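Branamport Heart Recovery Program
Progress report to the Keogh Fund
2023-11-21
14 shares | 3 comments

Dear friends at Keogh,

Thank you, as ever, for your patience with our paperwork and for the kind note you sent in May, which is still pinned up beside the kettle. I'm glad to say we have a good deal to tell you this time, most of it happy, and one or two things that have gone slower than I promised. 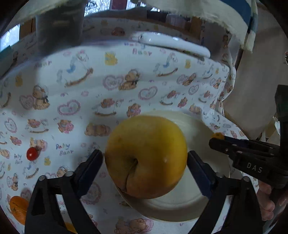 Fruit on a plate.

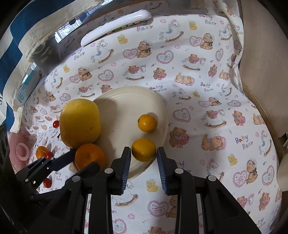 How many people have finished the full program so far?

Of the 60 people referred to us by their family doctors or by the hospital, 48 have finished all the sessions. Of the other 12, nine are still attending and three moved out of the area (we passed their notes along to their new doctors, with their permission).

The exercise classes have found their feet. We began with one group in the morning and quickly learned that people who had gone back to work couldn't get to it, so we opened an evening group as well, and that one is now the livelier of the two! Everyone starts with a walking test and a long chat with the nurse about their medicines, and the cardiologist looks over each plan before anybody so much as touches a treadmill. We have run 198 sessions altogether, counting both groups and the talks on food, sleep and blood pressure.

The talks have been a pleasure to run, though I'll admit the first few were too long and had far too many slides. We cut them down, left more room for questions, and asked people to bring husbands, wives or grown children along if they liked. Many did, and the questions got a lot better (the families tend to ask what the patient is too shy to ask).

Now for the slower part. The home blood pressure diary, which we are keeping in Mindex, was meant to be open to everyone by the summer. So far 37 people are using it. The sign-in was fiddly for anyone without a newer phone, and we spent several weeks on a paper version that the nurse types in afterward. It works, but it eats up her Friday afternoons, and I would like to find her some help.

We also owe you the letter to family doctors. Dr. Zilovach has drafted a one-page summary that goes out when each person finishes, and the local practices have asked for the medicine changes to be moved to the top. That is being done now.

Spending is in line with the budget you approved, apart from room rent, which went up a little when we added the evening group. The full figures are in the attached sheet. Please do call me if anything in it looks odd, or come and sit in on a class. You'd be very welcome.

With warm thanks from all of us,
Enda Conneely
Program Manager

3 comments | Share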